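How to Hang a Black Fabric Backdrop with Big Colorful Letters

By Mwajuma Athumani

A plain table against a plain wall never looks like much, and for years I put up with it. Then I started hanging black cloth behind my tables, and I have not looked back. Black makes every color on it sing, it hides a tired wall, and it folds up small enough to live on a closet shelf until December, when everybody suddenly wants a banner for something. If you can work a clip and a pair of scissors, you can do this in an afternoon.

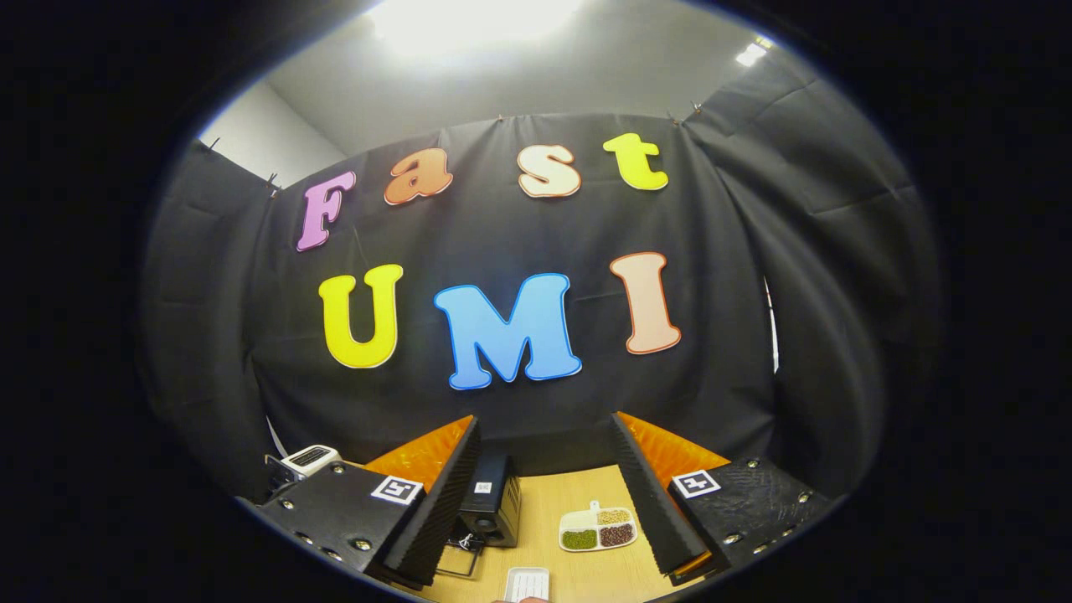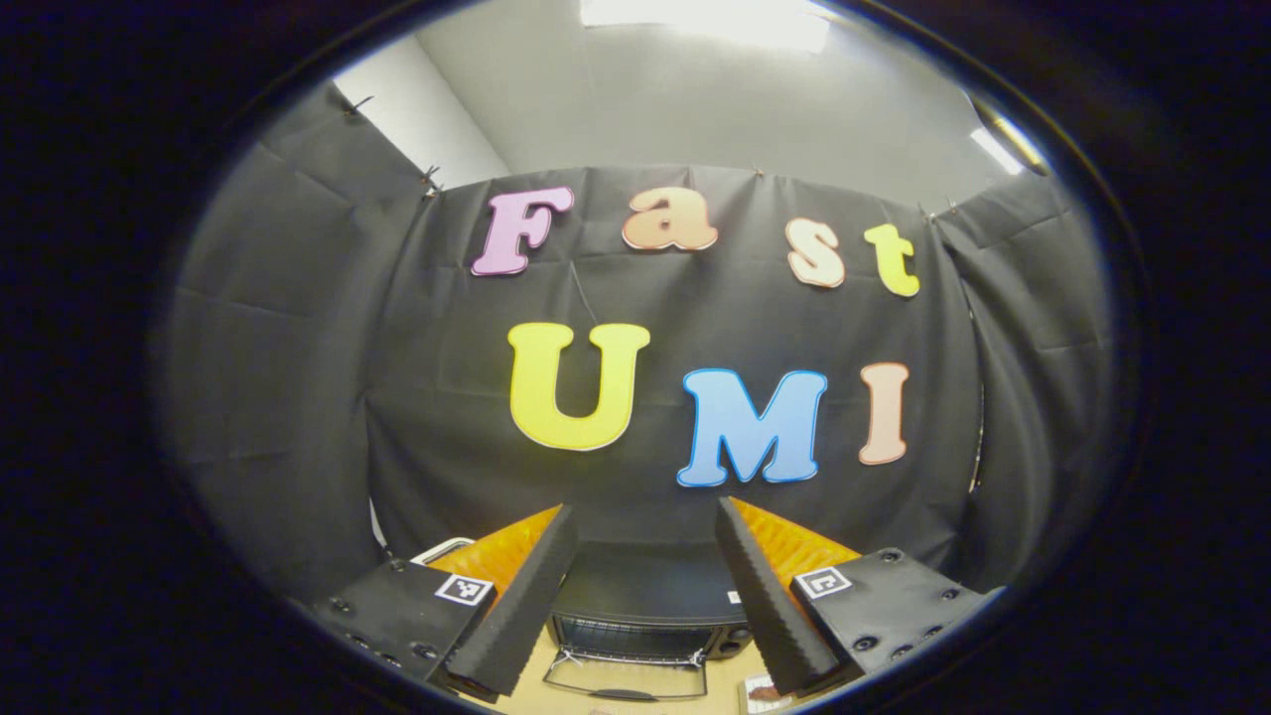

Seven bubble-style letters in two rows on black fabric, with small clips along the top edge.

What you will need

Black fabric, enough for three panels (one for the back and one for each side)
Small, strong clips
Letters, bought or cut out yourself
Straight pins or removable fabric tape
A tape measure and a piece of tailor's chalk
Something firm to clip to, such as a rail or a light frame

I buy my cloth from the end-of-roll bin at Mushi, a little fabric store near me, where the last lot cost me 16 dollars. Feel it before you buy. You want a matte finish with a bit of weight to it, and if you hold it up to a window and can see your hand through it, put it back. My frame is a Kistholm, secondhand and slightly bent, and it does fine.

Hang the back panel first

Start with the middle panel, the one that will carry the words. Mine is cut to 159 centimeters wide. Clip one top corner, walk over and clip the other, then pull gently until the top edge runs straight before you add any clips in between. I used to start in the middle and work outward, and I got a lovely big swag on one side every single time.

Now the side panels. Bring each one forward so that it wraps a little way around the table, and let it overlap the back panel by 10 centimeters. Don't skimp on the overlap! Light finds any gap between two pieces of cloth, and a bright sliver against black is the first thing your eye goes to. Folds and creases on the sides don't bother me much, but I do steam the middle panel — on the wrong side, with the cloth already hanging, so gravity does half the work.

Lay out the letters on the floor

Please do this before you pin anything. Spread a towel on the floor, set the letters on it in their rows, and leave them there while you have a cup of coffee. Short words are the kindest to work with. With a four-letter word over a three-letter one, you can start the lower row a bit farther in and the whole thing sits nicely.

For color, I like to mix warm shades such as pink, orange, cream and yellow, and then let one strong blue stand out among them. A thin light edge on each letter is worth the extra cutting, especially around the darker colors. My own set came from a pack called Likance, and the replacements I cut from Anley craft sheets, which take a sharp blade well.

Put them up

Chalk a faint line for each row. Pin the first and last letter of the top row, step back to the far side of the room, and then fill in the ones between. Rounded letters are forgiving, and a little tilt suits them, so trust your eye over the ruler. Thick letters need two pins each, near the top, or they nod forward. Hang the lower row the same way, brush off the chalk with a dry cloth, and turn on the ceiling lights to check for shadows and shiny spots.

When you take it down, letters come off first and go flat in a box. Roll the middle panel around a cardboard tube. The side panels can be folded.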